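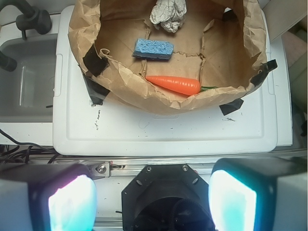

A thread about paper bags, and the reading time is 4 minutes
Bouchra Alaoui · February · 4 min read

1/ I promised in my last thread that I would write how I sort small things at home with paper bags. Many of you asked, so I try to do it properly this time.

2/ First the rule. Everything small that has no place goes into one open paper bag. It can be a toy, a sponge, a ball of paper. I do not decide anything during the day. I decide in the evening, at 9 pm, when the house is quiet.

3/ Before this I had a nice box with a cover from Lorby. It was a mistake. When a box has a cover, people put things on top of the cover. A bag with an open mouth is more honest, you look down and you see all of it.

4/ Fold the rim outward before you use it. I did not do this for the first weeks and the bag was closing itself all the time. With a folded rim it stays open and your hand does not touch the edge when you drop something.

5/ Then the tape. A light bag moves when you put things inside, and it falls when you take them out. Four pieces of black tape are enough for me, two on each side. You do not need to make it beautiful.

6/ Where to put it. For me the best place is next to the sink, on a flat plastic lid. My first bag was standing directly on the counter and the bottom became soft from the water. A lid can be wiped, and if it has a raised border, even better.

7/ The lid can be old. Scratches and dark marks are not a problem, the bag covers the middle anyway. I would not buy a new one for this.

8/ Now the sorting. I make three decisions only: it goes to the trash, it stays in the kitchen, or it goes to another room. White paper that is crumpled is always trash. I used to open every paper to check if it was a receipt. I stopped, and I have missed only one receipt — for a kettle, and the kettle works.

9/ Sponges. A small blue sponge is for cups and glasses, so it goes back to the sink. But please do not put a wet sponge in a paper bag. My husband did it in the first month and in the morning there was a hole in the floor of the bag.

10/ Toys. We have a set of toy vegetables and the orange carrot with the short green stem is the one that travels most. It has been in the bathroom, in my coat and in the bread drawer. It belongs in the bedroom of my daughter, but she thinks that it belongs in the kitchen, and I admit that she has an argument.

11/ Somebody asked which bags I use. Plain brown ones. I order a pack of 400 from Barkex and I share it with my sister, because it is too many for one family. They stand well when the bottom is folded flat. After some time you will see dark lines in the bottom, from the folds. It is normal.

12/ When do I change the bag? When the inside starts to tear. A few torn pieces hanging on the walls are fine for me, my sister changes it much earlier. When the bottom is weak, it goes to the paper recycling. Remove the tape first, our recycling place in Prurkside does not like tape.

13/ I tried also the linen basket from Kárason that everybody has. It is pretty, but small things disappear in the corners and you have to wash it. I keep my onions in it now.

14/ Question from the last thread: "Do you really do this 365 days?" No. When we have guests I put the bag in the closet with everything inside, and I sort it the next day. Or the day after.

15/ Another question: can children do it? My daughter is five and she can do the toys and the paper. She likes the trash part the most. I only check that she does not throw away the things she finds boring, for example my keys.

16/ One more small thing. Do not let the bag become full. Mine has usually only a few things at the bottom in the evening, and then the sorting takes 2 minutes. If I wait until the weekend, it takes me half an hour and I am angry with everybody.

17/ Next time I will write about the drawer under the oven — I am still afraid to open it, so give me a few weeks. If you have a better system for the lids of food containers, please write me, I need it.

982 likes

Contact · © Bouchra Alaoui · Back to top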